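The Cube and the Gray Thing

May 25, 2022

I own one puzzle cube. I bought it when we lived in Rukley, for a train ride to Nodby that was supposed to take 25 minutes and took most of an afternoon. By the end of it I had one side finished and a firm opinion about people who tell you it's just a matter of learning the steps.

I've since learned the steps, twice. They leave my head at the same rate as phone numbers and the names of my cousins' children.

Terence Birkett, who taught me the second time, can do one while talking about his gutters. He once timed himself at 2 minutes and was disappointed. My own record isn't a time so much as a season – I picked the thing up in November and put it down solved when the heating went off.

What I do like is having it on a table. A cube makes any table look as if someone clever has just left. It goes especially well with something soft, and I've become attached to the pairing: one hard little block of yellow, red, green and blue, and one lump of gray fuzz with no corners at all. You can't solve the fuzz. It bunches up wherever you squeeze it and asks nothing further of you.

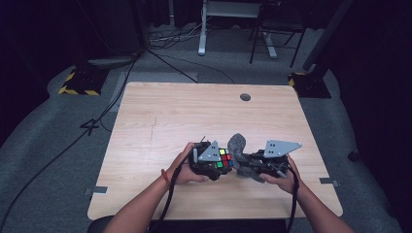 Things I have tried instead

Wooden knots, first. Mateos sent me one from Irkovthorpe with a note saying it was for beginners. I got it apart in no time and it has lived in a sandwich bag ever since.

Then a jigsaw, 2,090 pieces, a harbor. An odd number for a jigsaw, and I suspect the ten on the end were all sky. We ate dinner off our knees until I gave in and boxed it up.

Felt was the surprise. I'd meant to make a mouse for my niece and stopped at the body, and it's been on my desk all spring with no ears. She has asked about it. I told her it was resting.

The cube is back to three wrong corners, for anyone keeping track. Terence says that can't happen unless I've put a piece in backwards. I'm going to look at it again after supper.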